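Ten good ones by lunch, which for me is a personal best. For anyone who skipped the July post: I'm spending my days steering a pair of arms through the dishes so that a computer can eventually learn to do the dishes without me. My mum asked whether this was what the degree was for. I told her it was a growth area.

The target is 1000 demonstrations. Marijke Michiels set it, and she wrote it on the whiteboard in the kind of marker that doesn't come off.

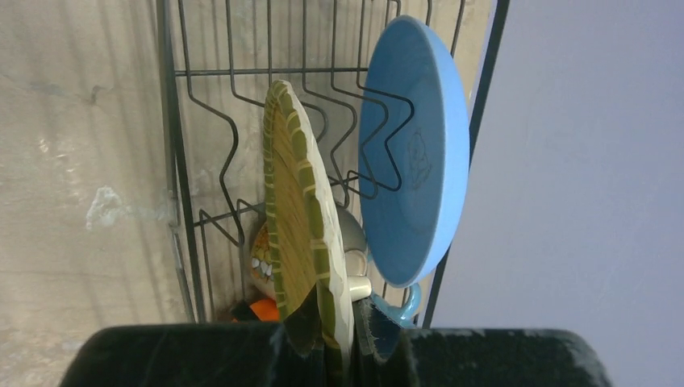
Marijke's rule is that no two runs should start alike, so between takes I shuffle the crockery and try not to develop habits. I've developed habits. Left to myself I put the big plate at the back every single time, and a model will learn that as happily as it learns anything else. So now I roll a die. It's how you get a light blue plate on a lean, a patterned one with a scalloped rim standing bolt upright beside it, and mug handles poking out wherever there's a gap. From the wrist camera's point of view it's a forest of black wire, and the wrist camera's point of view is half of what the model gets. If I can't tell from that feed which slot I'm aiming for, the run goes in the bin, however lovely it looked from my chair.

The other thing I've had to unlearn is fixing mistakes quickly. Gijs Hoekstra, who trains the thing at night and leaves me notes in the morning, wants slow recoveries left in. He also wants the hesitations taken out. I've asked him how a recovery differs from a hesitation and he's promised to get back to me.

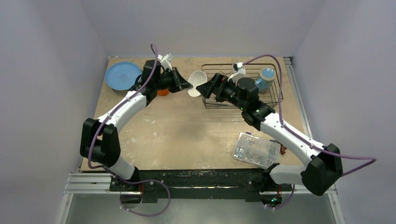 *Both grippers closing in on the white one, tipped on its side.*

Two-handed runs count the same as one-handed runs on the whiteboard, a grievance I've raised 3 times. They need both of my hands to agree on a speed, and my left has always been the lazy one. You can see it in the playback: the right arrives, then waits, like somebody holding a lift.

Tomorrow's plan is 12, and a different die.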